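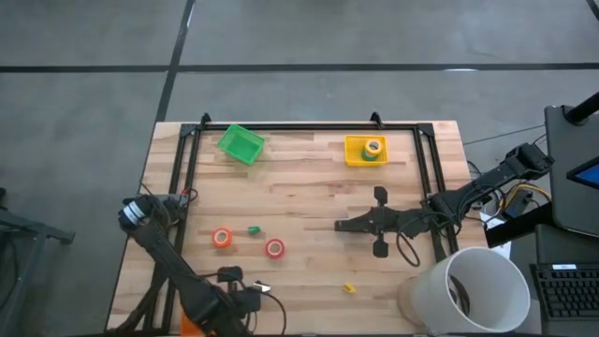

Our rules for the sorting table fit on one sheet of paper now. It took most of the summer to get them that short. The first version, written in April, ran to 13 pages and I doubt anyone at Flulludon read past page four. I know I stopped checking it myself.

I'm putting the main points up here because I got a couple of emails after my last post asking how we run sessions with two arms over one table.

Before power goes on, both arms are parked and the table is cleared down to what the task sheet lists. If the sheet says tape rolls and two bins, then the pens and the spare screws go back in the drawer. We used to be loose on this. In one batch of 121 runs at Dizon we had to throw out everything, as the objects on the table didn't match the sheet and there was no way to tell later which runs were good.

Hands stay out of the workspace while either arm is live. Live means powered, even if it hasn't moved in ten minutes. If something rolls away or tips over, you stop both arms, say "stopped" out loud, fix it, step back, and say "clear." The person at the keyboard repeats "clear" and only then starts again. It feels silly for the first hour and then you don't notice it.

The shared middle of the table belongs to one arm at a time. We wrote this into the controller at Florkine's request and I'm glad we did. The other arm waits on its own side until the first has pulled back past its line. It costs some speed - our usual block of 100 picks got slower - but we quit having to check grippers for bent fingers after every block.

Cables get looked at at the start of each session and again after lunch. Run the arm through its full reach at the slow setting and watch the cable the whole way, including the side away from you. If it pulls tight anywhere, the session waits.

Objects are put back by the start sheet, not from memory. Small things drift toward wherever is handy for the person resetting, and after a while your robot is only good at handy places.

And write down the failures. A drop is a drop even if the second try went in. The Druketmont log had 103 runs marked "ok" and no column for retries, so we can't use it to compare anything.
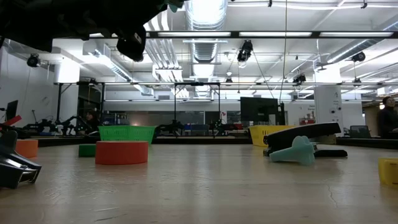 Florkine disagrees with me on the spoken calls, and wrote back that a word across a noisy room is no safeguard at all, and that the rule should be a light on each table that the software controls. Fair point. I'd like the light too, and we've priced one. Until it's in, we keep the words, and the stop button stays within reach of whoever is nearest the arms.

I still haven't settled how often to recheck the speed limits. Right now it's after any change to the gripper or the mount. If your lab does it on a schedule, I'd like to hear what the schedule is.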